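Castellanos Home Forum > Cleaning and Storage

Old brown worktable: scuffs, pale streaks and little white specks
Posted by Greer Galbraith

I bought a used table in October from a shop in Trotwood and I want to clean up the top before I do anything else to it. It's brown with a matte finish, scuffed in places, and there are pale streaks that don't come off with a dry cloth. One smudge is darker than the rest. I also keep finding tiny white specks on it. I don't know if the top is sealed.

The mesh up close, and the tabletop.
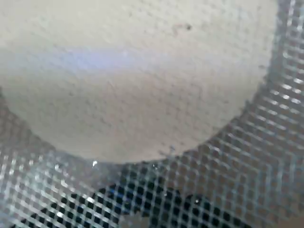
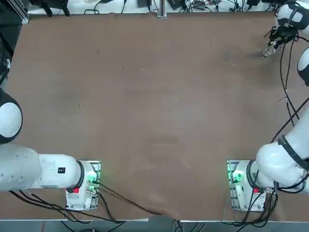 I have dish soap, white vinegar and a can of Nirkico paste wax. I'd like to keep the matte look if I can. Is sanding the only way to get rid of the streaks?

Noemi Ridgeway
Don't sand yet. Put a drop of water in a corner and leave it ten minutes. If it beads, there's a finish on it and you can wash with a little dish soap on a damp cloth, then dry it right away. If it soaks in, use less water. Skip the vinegar. For the specks, vacuum with the brush attachment first so you aren't rubbing grit around. Paste wax will add some shine, so try it underneath first.

kekstead442
just wax it

Greer Galbraith
Water beaded. I'll do the soap tonight and leave the wax alone for now.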